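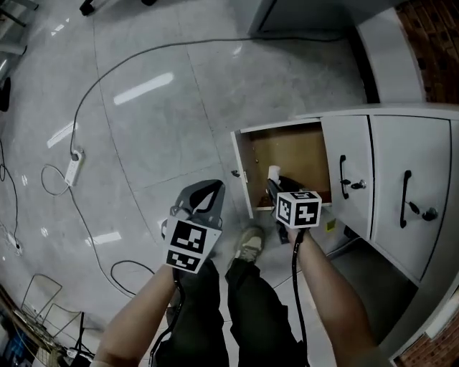

Section 8. Loading and locking the low cabinets

Read this before you put anything away. The Wallby leaflet that came in the box says the cabinets are "ready to use straight away". We set up a room full of them at the Drornville office and would not go that far.

8.1 Before you load

1. Open each door fully and look at the inside of the hinge edge. If the door swings shut when you let go, the cabinet is leaning. Turn the front feet until the door stays where you leave it.

2. Try the key in its own lock. Turn it both ways with the door open, then again with the door closed. A lock that works open and sticks closed has a badly placed catch, and no amount of oil will cure that.

3. Write the number stamped on the key in the log at the back of this guide. The supplier claims spare keys arrive in 14 days. Ours took a good deal longer.

4. Wipe the inside with a barely damp cloth and leave the door open until it is dry.

Note: The leaflet suggests a scented liner for the shelves. We tried one and could see no use for it.

8.2 Putting small items away

1. Sort on a table first. Small pots, tubes and rolls go in last, at the front, where a hand can reach them without knocking over what stands behind.

2. Stand round items on their flat end. Laid on their side they roll to the back, whatever the leaflet says about "naturally level shelving".

3. Hold the item until it is standing on the shelf, then let go and draw your hand straight back. Most of our spills came from pulling out sideways and catching the edge of the opening.

4. Keep the door you are working at open and its neighbours closed. Two open doors side by side will knock together and chip.

CAUTION: Do not sit or lean on an open door. The hinges carry the door and little else.

CAUTION: Clear cables and power strips from the floor in front of the cabinet before you kneel or step up to it. On polished tiles a trailing cable slides underfoot, and a plug is easy to kneel on.

8.3 Locking

1. Push the door home with a flat hand. Do not use the key as a handle - it bends, and a bent key will jam later on.

2. Turn the key, then pull gently on the handle. If the door moves, unlock it and start again. Do not trust the click.

3. Decide whether keys stay in the locks. A key left in its lock keeps nobody out, so if the contents matter, take it to the key box. If they don't, leave it in and save yourself the hunt.

Note: Geerts sells a master key set which is meant to fit the whole range. It opened most of our doors. Check every lock before you hand back the single keys.

8.4 Labels

Stick one label on each cabinet, low on the front, and keep it short. Long lists of contents are out of date by March. Trukville labels peel cleanly if removed within the year; after that, expect to scrape.

For shelf heights and spare feet, see Section 9.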